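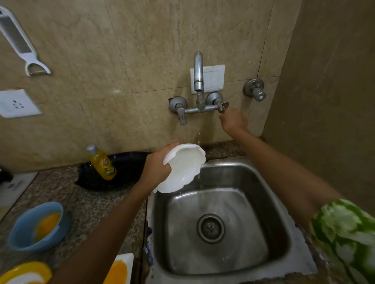

Shayne Trevaskis
Home and Kitchen Columnist, Prornthorpe

Small kitchens are my favorite kitchens! I've cooked in a few by now, starting with the galley in Drarville where the oven door and the fridge door couldn't be open at the same time, and every one of them made me a tidier cook. Lots of you wrote in after the May column asking about hard water, so I'm finally getting to it.

First, the kettle. If yours has a crust on the bottom, fill it halfway with equal parts white vinegar and water, bring it to a boil, switch it off and go do something else for 60 minutes. Pour it out, wipe, then boil plain water twice and throw that away too. My reader Ezekiel Mahmoud swears by citric acid instead (two tablespoons to a full kettle) and I have to say he's won me over - no vinegar smell hanging around the house all afternoon.

Faucet tips are next on the list. A curved spout collects scale right at the end where the last drops hang. Soak a strip of old T-shirt in vinegar, wrap it around the tip, hold it on with a rubber band and leave it for an hour. If there's an aerator, unscrew it and drop it in a cup of the same stuff. Go over the threads with an old toothbrush before you put it back. Keep vinegar off natural stone, please! Real marble will etch, and it won't forgive you.
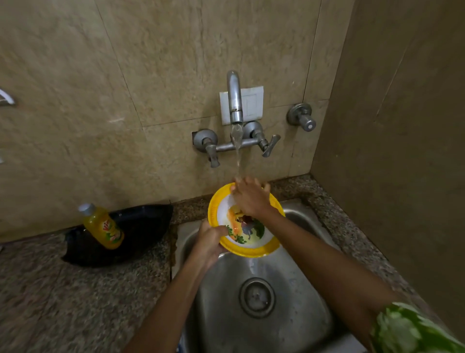
Dishes with ridges or fluted edges need a little extra love in hard water. Rinse them while the suds are still wet, tip them so the water runs off one side, and dry them with a flat-weave towel. Terry cloth leaves lint in every groove. If they've already gone cloudy, a paste of baking soda and water on a soft cloth brings them right back, though go easy around anything with a gold or painted trim.

Grout! I love talking about grout. Mix baking soda with just enough dish soap to make a paste, work it in with a stiff brush, give it ten minutes and wipe it off with warm water. Do the strip behind the sink first, that's where the splashes land.

Last thing, the dish towels. Wash them hot, skip the fabric softener (it makes them slide water around instead of soaking it up) and hang them spread out, never bunched on the oven handle. I keep a stack in the drawer and change mine every morning before coffee.

Next month I'm doing freezer labels and what to do with the ends of a loaf. Send me your best ones.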